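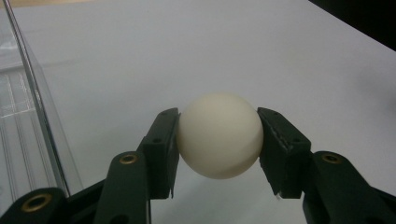 *Skiken practice ball, plain white, no logo.*

# Skiken Practice Balls, Tub of 45

A table tennis ball has two natural habitats: the table, and the dusty strip behind the washing machine. We sell them by the tub with the second one in mind.

The Skiken is our everyday practice ball. It won't improve your backhand. It bounces the same way twice, which is more than the ones from the gas station did, and it holds up to a beginner who hits everything like a nail.

**Good for**

- Serve practice, multiball drills and basement grudge matches
- School gyms and break rooms
- Cats (not covered by the warranty)

**Not for** sanctioned matches. If there's an umpire, buy the Imwood.

**Details**

- Item no. 1389
- 45 balls in a lidded tub
- Refill bag of 135, no tub, packed flat-ish
- Plastic, non-celluloid, matte finish

New balls feel slick for the first few games. Antonina Hnatiuk in our shop rolls hers in an old towel for a minute before play and swears by it. Mei-kuen Su, at the next desk, says the towel does nothing. They've been at this since March and both have lost to the delivery driver.

A dented ball can often be saved by floating it in hot tap water. A cracked one can't. You'll hear the difference on the first bounce, and so will the whole house.

**Clubs:** for orders over 3000 balls, write to us before checking out and we'll work out freight. Tubs and refill bags can be mixed. Unopened tubs may be returned. Opened ones we'd have to count.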